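# Draltari finger comparison: cord handle set

Wrist camera recordings from two-arm trials on paper bags with cord handles. Fingertips close on the cord and the bag gets opened or moved.

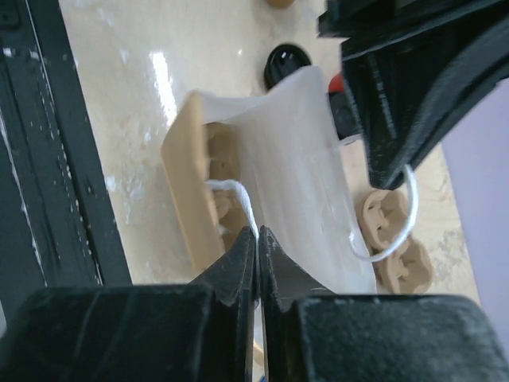

## What is in the set

- 426 episodes, all teleoperated, recorded in April
- two finger types: Arkell tapered (black, stiff) and Petrenko soft pad
- one wrist view per arm, plus joint states and gripper width
- a text label per episode: held, slipped, or missed

Of the episodes, 131 use the Petrenko pads. The rest use the Arkell fingers. We ran short on pad time, so don't read the raw counts as a fair split.

## Notes on the fingers

The tapered tips get under a thin cord more easily, but they hide a lot of the wrist view once closed. If your model depends on seeing the cord below the tips, use both wrist views. The pads are more forgiving on approach and slower to let go – allow 8 extra frames after the open command.

Gripper width is in raw encoder counts. Anything over 2,000 is a bad read and should be dropped.

## Known problems

- Shiny tabletops leave bright spots that move with the arm.
- Auto exposure was left on.
- Labels were made by one person and not checked twice.

## Version

Second release, 10 May 2025. Loader scripts are in the Flastico folder.

## Comments

**tmk_lab:** Are the two wrist views synced? I see a small lag in the first few episodes.

**draltari-data:** Synced by timestamp only. Use the nearest match.

**oru55:** Width column is empty in one of the pad files.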